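How to cover a work table with grey fabric

Tables, Step 3 of the Simia workroom pages
Updated April 2023

A bare table top is good for many works, but small things slide on it, and a dark screw on a dark board is hard to find. For folding, sorting and light mending I prefer a top covered with fabric. Below I explain how I cover one. It is an afternoon of work, and then one night in which the table must be left in peace.

Before you begin, please read the page about sanding (Step 2). I suppose now that your board is clean, dry and without splinters, and that its corners are already rounded.

What you need

A board. Mine is 1388 mm long and 700 mm deep, bought from Driltuten, who cut to the millimetre if you ask them kindly.
Felt, 2 mm thick, the same size as the board.
Woven upholstery fabric, a hand's width larger than the board on every side.
Staple gun and short staples.
Spray glue. I use the one from Gaete with the green cap. The smell is strong, so open a window.
Sharp scissors, tailor's chalk, an iron.
An old white cotton cloth, slightly damp.

Choosing the fabric

Take a light grey which is a little mixed in colour, what the shops call heathered or mélange. On a plain colour every thread and every crumb can be seen, and on pure white you will be unhappy after one week. The weave must be fine. A coarse weave catches on pins and on rough fingernails, and once a loop is pulled out it does not go back.

Do not take stretch fabric. I made this mistake with my first table, in September, and by the winter there were waves in the middle which I could push from one side to the other like a carpet. Ask for a fabric for seats, without elastic.

Wash it once before cutting. If it wants to shrink, it should do it now.

Gluing the felt

Lay the board flat on two trestles. Spray the glue thinly on the board only, from a distance of an arm. Wait until it feels sticky but does not come off on the finger. Put the felt down beginning at one short side, and press with the flat hand from the middle to the outside. Cut away what stands over the edge. The felt must finish exactly at the edge and must not go around it, otherwise the edge becomes thick and the rail in the later step does not sit well.

Do not glue the fabric itself. People ask me this often. Glue comes through a fine weave and makes hard shiny places, and when the cover is dirty you cannot take it off any more.

Stretching the fabric

Iron the fabric and put it on the floor with the good side down. Put the board on it, felt side down, in the middle. Check that the weave runs parallel with the long side of the board. Draw a chalk line if you do not trust your eye.

Now staple on the back side in this order. First one staple in the middle of a long side. Then pull firmly from the opposite side and put one there. Do the same with the short sides. After this, work from the middles towards the corners, always a little on one side and then a little on the other. Leave the last part before every corner open. Pull so that the fabric is flat, but no more. If the threads begin to look bent near the staples, you have pulled too much. Take the staple out and do it again.

The rounded corners

A rounded corner is more patient than a sharp one, but it needs many small folds in place of one large fold. Pull the tip of the fabric straight over the corner and fix it with one staple. On the left and on the right of it there is now some loose fabric. Lay it in narrow folds, like the paper around a cake, and staple each fold on the back. All folds must disappear before they reach the front edge. Cut the rest away when you are satisfied, not earlier.

Turn the board round and look along the edge from low down. The line of the fabric should be a calm curve. 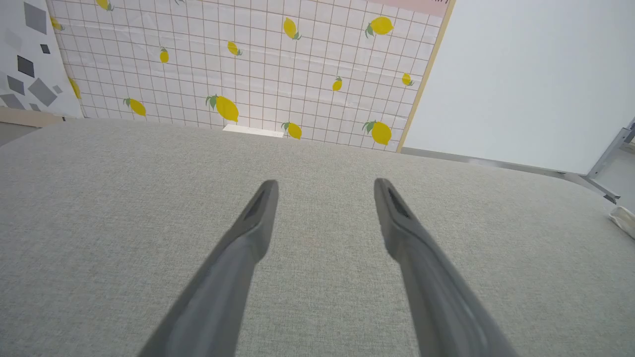
One reader wrote that she skips the felt completely and uses an old wool blanket, cut double, and that after two years of daily sewing the top is still flat, only the corners needed new staples. I have not tried it, but I think a blanket which was washed many times would be suitable.

The rail at the side

If your table has a metal rail along one side, take it off before you cover the board and screw it on again at the end. Make the screw holes in the fabric with an awl. A drill grips the threads and turns them around itself. Tighten the screws by hand only, and go along the rail a second time after some days, when the felt has settled.

The height

My table stands around 800 mm high. For folding while standing this is comfortable for me. For sitting it is too much.

Care

Wipe with the damp cloth in the direction of the weave. For fluff I use a rubber brush, and the Unau roller for the corners. Fresh stains: press, do not rub. Never put a hot iron directly on the cover, also not for a moment.

Step 4 is the drawer under the table.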